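Ticket: site search drops half the pattern names
Shop: Wynne fabric and clothes swap
Status: Solved
Opened: 20th May

Hi again! We moved our catalog over to Kemov last night and I love it so far, the pages load so much faster. One snag. We have 2,300 listings and search only seems to know the first 1,000. Type "polka dot" and you get 17 results, all of them old. "Denim" is the same story.

Tried so far:
Cleared the cache, no change.
Logged out and back in, no change.
Re-saved one listing by hand, and it showed up in search right away!

Two pictures, both with the red dotted fabric in the white basket:

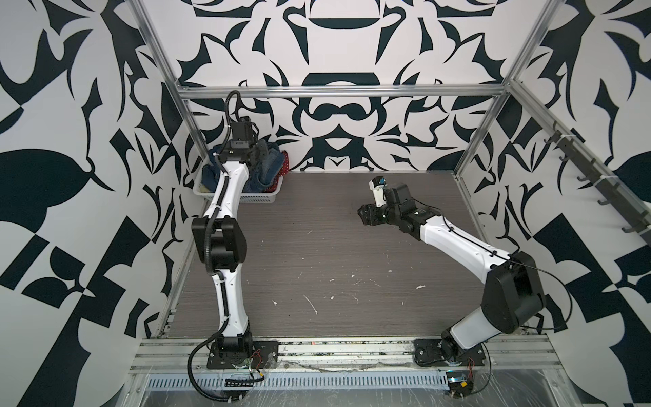
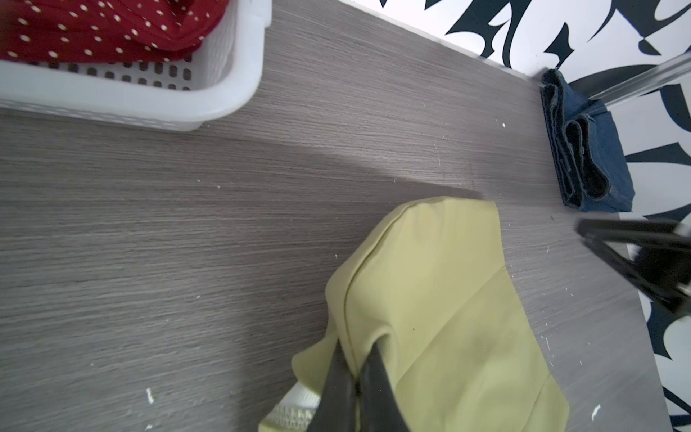 Update: found the index settings under Tools, and there's a batch limit set to 1,000. I raised it and hit Rebuild. It ran for 8 minutes and then stopped with "import source missing." The source was still pointing at our old Banel export, so I switched it to the live catalog and ran it again.

Update 2: it finished! All 2,300 are in, and even the misspelled searches work now (hello, "poka dot"). Can the batch limit be raised by default for imported shops? Our Fleltholm branch moves over in December and has even more listings.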